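The Cup Table: Keeping the Plendau Cell in Good Order

Welcome back to the gallery! This page is all about the white table in the back room at Jodow, the one we call the cup table, and about the little jobs that keep its gripper and its markers in good shape from one month to the next. I have written far more than a gallery page probably needs (I always do), so please feel free to look first and read later. 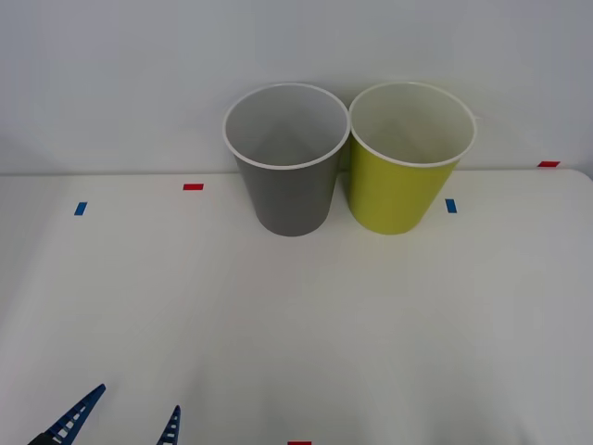
The gray cup and the yellow-green cup at the back of the table, with the gripper fingers open and the red and blue tape laid out on the white.

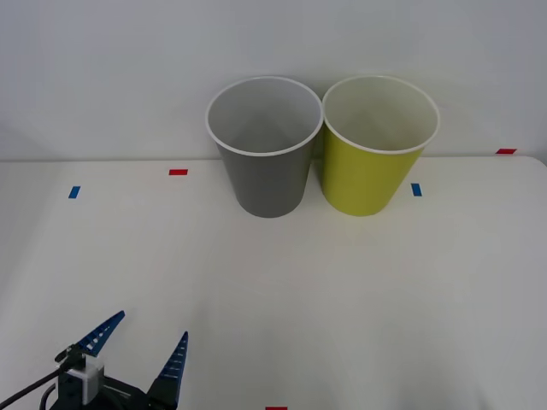

Reading time: 2 min

The second picture shows more of the gripper, with the black housing behind the blue fingers and the cable leading off to the left, and that corner is where most of my looking-after gets done. I start with the fingers. Dust loves those little openings along their length, so every morning before the cell is switched on I go over them with a soft dry brush, and then I run a thumb along each finger to feel for any nick or rough spot. A finger that has started to crack at an opening will still pick up a cup quite happily for a day or two, and then it will let you down in the middle of a long run, so I would much sooner change it early. We keep 2 spare pairs in the drawer, in a Rerix box that has outlived whatever came in it.

Changing a pair takes me 20 minutes, most of it spent hunting for the right hex key. Power off first, always, and wait for the arm to settle on its rest. I fit both new fingers even when only one is worn - a fresh finger against a tired one never seems to close quite straight - and then I open and close them slowly by hand control before I let the Pacheco program anywhere near them.

Cables next. Follow each one back from the gripper with your hand and make sure it has enough slack for the arm's longest reach, with nothing rubbing. We check the ties every 40 hours of running, and the whole gripper comes off for a proper cleaning at 2000 cycles.

Then there is the tape, which I am fonder of than I should be! Red and blue are our position markers, and they do get scuffed at the corners after enough wiping down. When a piece lifts, put the new one down beside the old one before you peel anything away, or you will be measuring from the wall all afternoon (ask me how I know). Wipe the table with a barely damp cloth and go around the tape, please, never across it.

Paper cups are easy company by comparison. I swap them when the rims go soft, and I keep the same two colors so that the Plendau settings can stay as they are. The next gallery will be the charging shelf, once I have tidied it enough to show you.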